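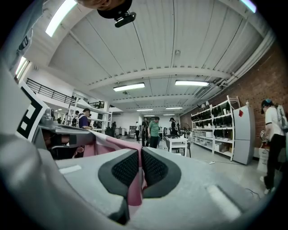 Pano rosa entre os dedos da garra, armazém da Kakon.

Regra 3. Não se larga o pano sem dizer "largo". Em voz alta, mesmo sozinho.

A Noura Qudah tinha escrito aquilo em abril, num papel só, 14 regras, e Tiago lera dez. As outras ficavam no verso. Ninguém lhe disse que havia verso — ou disseram e ele estava a apertar as fivelas.

Largo, disse ele. Baixinho.

Repete, gritou a Celeste lá do fundo. Não ouvi.

— Largo!

Pegar pela ponta. Levantar. Pousar. Se a mão treme, parar, respirar, recomeçar do zero, nunca do meio. Regra 8, essa sabia-a. O pai, Belmiro, trinta anos na Pollov a coser velas, ria-se disto ao jantar. Um papel para ensinar a pegar num trapo. Tiago tambem se ria, dantes.

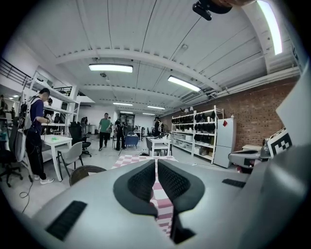 Uma tentativa má guarda-se e marca-se como má, disse Hala Ezzat, que apagar é mentir à máquina e a máquina aprende a mentira depressa.

Ele não respondeu. Tinha apagado 2. De manhã, antes do café, ninguém a ver. Duas dobras tortas, um dedo metido onde não devia, e pronto, fora. Virou o papel. Verso. Regra 12 — nada se apaga.

Merda.

Contar agora ou contar logo? Às três vinha a Noura fechar o lote, e o lote seguia para a Korkano, e depois já não havia dobras tortas de ninguem, só as bonitas.

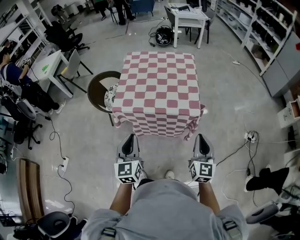
Esticou os braços. Os ombros doíam-lhe. Pensou no pai a descoser uma vela inteira por causa de um ponto falso, a noite toda, sem que o cliente soubesse.

— Hala.

— Diz.

— Faltam duas. Apaguei-as eu.

Silêncio. Ela puxou de uma caneta, escreveu a hora, o nome dele, a palavra apagadas.

— Então faz outra vez — disse. — E diz "largo" como deve ser.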